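notes for the Fliromel laundry log, v2. Raili asked for a readme so here it is, quick one

## what's in it

- `loads.csv` - 331 loads, one row each
- `items.csv` - 1233 garments, linked by load id
- `notes.txt` - free text, messy, mostly Jarmo's

Covers the shared machines at Eltby and Ostovholm. Kauppinen not in yet, paper sheets only, still typing.

## columns

`fabric` is whatever the care label says. No label = `unk`. Knit and jersey used to be seperate, merged them in v2.

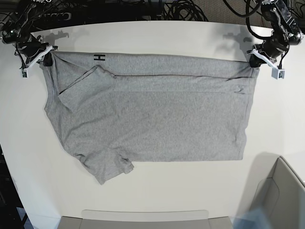
`temp_c` is the dial setting, not measured. `spin` blank for all of December at Ostovholm, display was dead.

`shrink_mm` is length before minus length after, flat, along the side seam. Negative means it grew. Happens, leave it.

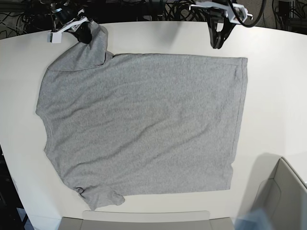 ## known problems

- 12 loads have no end time. Don't fill them in
- Tiziana used commas for decimals, fixed in loads, NOT in items
- 38 duplicate item ids, all Eltby, the tags fell off and got reused
- "gray" and "grey" both there. Lowercase and map before you group by color 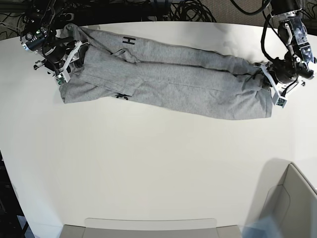

## todo

- [ ] Kauppinen sheets (Nithin)
- [x] drop the phone number column
- [ ] detergent codes, Raimo has the key somewhere, ask him
- [ ] decide if towels count as garments

Fine to reuse inside the project, ask before passing it on. Mistakes go to Raili Vainio, put the load id in the subject line or she wont find it.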